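그릇 대여점 린드그렌, 꽃무늬 접시 대여 시작… 한 장부터 빌릴 수 있어

생활용품 대여점 린드그렌(Lindgren)이 꽃무늬 접시를 낱장으로 빌려주는 서비스를 6월 27일 시작했다. 그동안 이 가게에서 빌릴 수 있는 그릇은 무늬 없는 흰 접시와 짙은 색 원형 접시가 대부분이었다. 빌리는 단위도 상자였다. 손님 두어 명을 부르는 집에서도 상자 하나를 통째로 가져가야 해서 불편하다는 의견이 꾸준히 있었다고 가게 측은 밝혔다.

이번에 들어온 접시는 '달로라(Dalora)'라는 이름으로 묶여 있다. 사각 접시와 원형 접시, 얕은 볼, 길쭉한 생선 접시가 있고 모두 24종이다. 크림색이나 옅은 회색 바탕에 큼직한 꽃을 얹은 것이 많지만 무늬 없이 색만 입힌 접시도 섞여 있다. 가게는 무늬 있는 접시와 단색 접시를 함께 빌려 가는 손님이 많을 것으로 보고 두 종류를 같은 선반에 두기로 했다.

대여료는 크기와 관계없이 한 장에 3000원이다. 빌린 날부터 사흘째 영업 마감 시간까지 돌려주면 된다. 생선 접시와 얕은 볼도 값이 같다. 보증금은 따로 받지 않고, 처음 빌리는 사람은 회원 등록을 해야 한다. 기존 회원은 쓰던 회원증을 그대로 쓸 수 있다.

들여올 무늬는 온라인 투표로 정했다. 린드그렌은 지난 2월 투표 사이트 보트마인(Votemine)에 후보 도안을 올리고 집에서 쓰고 싶은 무늬를 골라 달라고 했다. 투표에는 3957명이 참여했다. 가장 많은 표를 받은 것은 여러 색 꽃을 한 접시에 흩어 놓은 도안이었고, 가는 줄무늬와 잎사귀만 그린 도안이 뒤를 이었다. 가게 측은 처음에 줄무늬가 앞설 것으로 예상해 견본도 줄무늬부터 받아 두었다고 한다. 결과가 나온 뒤 주문 목록을 다시 짰고, 그만큼 입고가 늦어졌다.

꽃무늬 가운데 먼저 선반에 오른 것은 사각 접시다. 크림색 바탕에 짙은 갈색 테두리를 둘렀고 빨강, 노랑, 청록 계열의 꽃을 어두운 잎과 함께 넣었다. 갈색 소용돌이 선도 하나 들어간다. 꽃의 크기가 고르지 않고 자리도 대칭이 아니어서 접시를 어느 방향으로 놓아도 어색하지 않다는 것이 가게 측 설명이다.
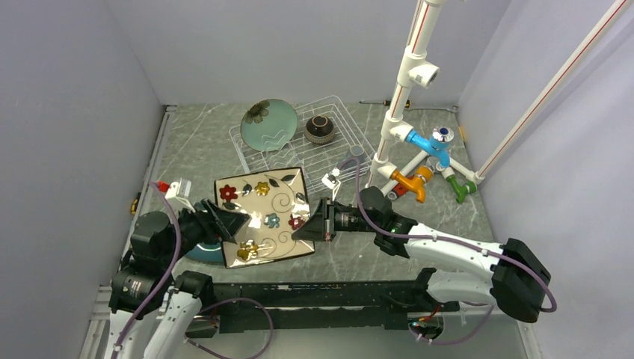 음식을 담을 때는 가운데를 조금 비워 두는 편이 낫다고 가게는 권한다. 전이나 튀김처럼 색이 연한 음식은 무늬와 잘 어울리지만 비빔국수나 잡채처럼 색이 여럿인 음식은 무늬와 섞여 보일 수 있다. 이런 음식에는 단색 원형 접시가 낫다. 과일은 썰어서 한쪽으로 몰아 담으면 무늬가 남는다. 매장에는 음식별로 어떤 접시를 쓰면 좋은지 적은 종이를 비치했다. 원하는 손님은 가져갈 수 있다.

대여 방법은 다음과 같다. 매장에서 고를 경우 선반에 놓인 견본의 번호를 적어 계산대에 내면 안쪽 창고에서 같은 접시를 꺼내 준다. 전화로 예약할 때는 번호와 장수, 찾아갈 날짜를 말하면 된다. 예약한 접시는 당일 영업 마감까지 보관하고, 그때까지 찾아가지 않으면 예약이 풀린다. 배달은 하지 않는다.

접시는 장마다 얇은 천 주머니에 넣고 칸막이가 있는 상자에 세워서 내준다. 돌려줄 때도 같은 방법으로 넣어 와야 한다. 눕혀서 겹쳐 쌓으면 윗접시의 굽이 아랫접시의 유약 면을 긁는 일이 있어 가게는 이 부분을 여러 차례 안내하고 있다. 집에서 잠시 포개 둘 때는 사이에 마른행주나 종이 행주를 한 장 끼우면 된다. 크기가 다른 접시는 큰 것을 아래에 놓는다. 사각 접시 밑에 그보다 작은 원형 접시를 받치면 모서리가 들리면서 기울 수 있으므로 피하는 것이 좋다.

설거지는 간단히 헹구는 정도면 된다. 반납된 접시는 가게에서 다시 씻고 말린다. 다만 고추기름이나 카레처럼 색이 배기 쉬운 음식을 담았다면 미지근한 물에 잠깐 담가 두었다가 닦아 달라고 했다. 철수세미와 가루 세제는 쓰지 말아야 한다. 전자레인지 사용 여부는 접시마다 달라 주머니에 달린 꼬리표를 확인해야 한다. 오븐에는 어느 접시도 넣을 수 없다.

깨졌을 때의 기준도 정해 두었다. 두 조각 이상으로 갈라진 접시는 판매가의 절반을 낸다. 테두리의 작은 이 빠짐은 첫 번째에 한해 받지 않는다. 조각은 버리지 말고 종이에 싸서 가져오면 된다. 가게 측은 같은 무늬를 다시 주문할 때 색을 맞춰 보는 데 쓴다고 설명했다.

린드그렌이 보유한 달로라 접시는 약 90장이다. 종류마다 수량이 달라 잔치처럼 같은 접시가 많이 필요한 자리에는 맞지 않을 수 있다. 이런 손님에게는 기존의 흰 접시 상자를 계속 빌려준다. 흰 접시 상자에 꽃무늬 접시 몇 장을 더해 가져가는 것도 가능하다. 이때 대여 기간은 둘 가운데 긴 쪽에 맞춘다.

매장 진열도 조금 바뀌었다. 입구 쪽에 있던 냄비와 찜기는 안쪽으로 옮겼고, 그 자리에 접시 선반과 상차림을 미리 맞춰 볼 수 있는 탁자를 놓았다. 탁자에는 식탁보 견본도 함께 두었다. 집에서 쓰는 식탁보나 식탁 매트를 가져와 접시와 대어 보는 것도 된다. 주말 오후에는 탁자를 쓰려는 손님이 몰릴 수 있어 가게는 가능하면 오전에 들러 달라고 안내했다.

가게 측은 여름 동안 대여 기록을 살펴본 뒤 가을에 들일 무늬를 정할 계획이다. 잎사귀 도안은 견본이 이미 나와 있고, 줄무늬는 색을 바꿔 다시 받기로 했다. 컵과 수저까지 낱개로 빌려줄지는 정해지지 않았다. 월요일은 쉰다.

공유 38 댓글 7

최종 수정: 오후 4시 12분

관련 기사
- 보트마인, 동네 가게용 투표 화면 새로 꾸며
- 이 빠진 그릇, 버리기 전에 확인할 것들
- 린드그렌, 찜기와 큰 냄비 대여 기간 늘려
- 밴드 일니스(Illness), 시민회관 소극장서 공연
- 장마철 찬장 습기 줄이는 법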